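Addressing diary, September
by Zixuan Cheng
Last updated: September

Up at 6. Coffee, then folding, then in to the county office before the road crew took all the parking. Night shift had left the map printer jammed again. I cleared it and started on the Griltavlow Road list, which is the last big piece before we send the file to dispatch.
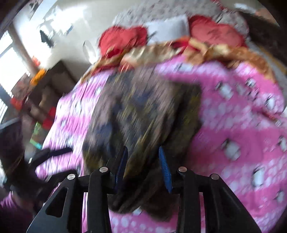
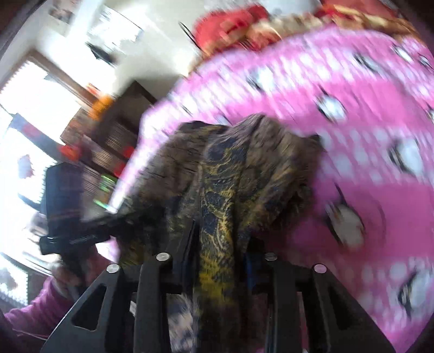
Griltavlow Road

The old numbers out there were given by the phone company and the mail carrier, and they don't agree. One house answers to 4 and to 1162. The owner has both on the mailbox, one on each side. Under the new grid she becomes 300 and I had to tell her so on her porch. She took it fine. Her brother across the way did not. He wants to keep what he has because it is on his checks and his feed account. I wrote down his objection and left the form with him.

The trouble is the bend past the creek. Coming from the north, the numbers go up on the left and then start over after the bridge, so a caller who says "past the bridge" could be in either stretch. Last winter an ambulance went to the wrong end and had to turn around in a field. I have wanted that fixed ever since. Today I drove it twice with the measuring wheel in the back seat and walked the part where the driveways are close together. Muddy. I should keep boots in the car.

Altıntaş Farm has one gate and several trailers behind it, all using the farm's number. I talked to the manager and we agreed that the lane gets its own name. He offered Jitar Lane, after the family who had the land before. I checked the list when I got back and nothing else in the county sounds like it, so it can go in. The sign shop wants 10 working days.

Dispatch

Sat with the afternoon shift for an hour to watch the test map. Cell calls are landing well in town. Out past Brikden they still draw a circle so wide that it covers the church, the quarry and the boat ramp, and the call taker has to ask for landmarks. I asked them to write down the landmarks people use so I can load them as place names. They already had a handwritten sheet taped inside a cabinet door. It has been there longer than I have. Made a copy.

The radio on console two is still buzzing. Not my department, but I put in the ticket.

Left over for tomorrow: call the brother, fix the two parcels I split on the wrong side of the line, and find out who signs for the new road name now that the form has changed. Also return the measuring wheel, which belongs to the road crew and is still in my back seat.

Home by 7. Soup and bed.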